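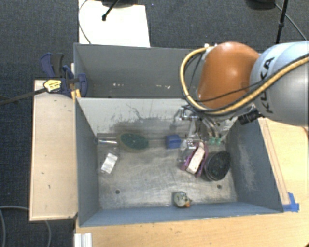 Gray Bins and Mixed Small Goods: Frequently Asked Questions

Kistlow sells household odds and ends by the bin from the Vass Street building in Preddale. These are the questions we get most often at the counter and by email. Prices and hours are on the Visit page.

What is a mixed bin?
A gray open-topped bin of small household goods, sold as one lot. You take everything in it or leave everything in it. We don't split bins or hold single items back for later.

What kinds of things end up in them?
Mostly small items for the kitchen, the sink and the utility drawer. Scrubbing brushes, hand tools, sponges, hooks, small things still in clear packets. Some bins are fuller than others. Clothing, books and glassware are sold separately at the Clorkthorpe store.

Are the items new?
Some are and some aren't. Goods come from store returns, closeouts and house clearances, and they get mixed when they're sorted. An item in a sealed packet has usually not been used, but we don't open packets to check what's inside. Look before you buy.

The packet has a white label. Is that the price?
No. Labels on packets come from the original seller or from an earlier warehouse. They may show a part code, a size or an old price, and none of that applies here. The price of a lot is on the card clipped to the rack.

Can I pick up the items and look at them?
Yes. Put them back in the same bin when you're done. Please leave packets closed until you have paid.

Do I get to keep the bin?
No, the bin stays with us. Bring a box or bags. We sell flat cardboard boxes at the counter for 50 cents each. If you would like to own a bin, see the next question.

Do you sell empty bins?
Yes, when we have spare ones. Used bins are $3 each and are sold as they are. They have smooth walls and no lids. We don't have other colors.

Why do the bins look so scratched?
They get used every day, and metal items sliding across the bottom leave marks. Expect fine scratches and cloudy patches on the floor of a used bin, and dark scuffs on the walls. The marks don't affect what you can store in it. We do pull bins that have cracks or sharp edges.

Some bins have two small holes in the floor. Are they damaged?
No. We buy bins in batches and some came with holes. If you plan to store screws, beads or anything that pours, ask for one without holes or line it with a piece of cardboard.

How do I clean a used bin?
Shake out the grit first. Wash with warm water and dish soap, using a stiff brush in the corners, then rinse and let it dry upside down. Baking soda and a damp cloth will lift most dark scuffs. Scratches won't come out, and steel wool adds more of them.

Something in my lot is broken. Can I return it?
Lots are final sale. The exception is anything unsafe, such as a cracked handle with a sharp edge or a container that leaks cleaner. Bring it back with your receipt and we will refund the lot.

How should I store brushes and handled tools from a bin?
Wash them before the first use. Hang brushes by the handle if there's a hole, or lay them on their side with the bristles facing out. Standing a wet brush on its bristles will bend them. Metal handles should be wiped dry.

How many lots do you have at one time?
It changes. The racks at Vass Street have room for 294 bins, and they are usually full by Saturday morning. By late afternoon the choice is smaller.

Can I reserve a lot?
Only for orders of $500 or more, by arrangement. Contact Fenna Vanhove through the form on the Visit page with the rack numbers you want. We hold reserved lots until closing time the next day.

Do you take donations?
We take clean household goods in working order. Drop-off is at the side door. Please put small parts in a clear bag with a note saying what they belong to. We can't take batteries, paint, medicine, knives or open bottles of cleaner. For a whole house or garage, call Américo Carvalho and he will set up a time to come and look.

Is there parking?
There is a lot behind the building, with a loading space by the side door. The limit in the loading space is 15 minutes.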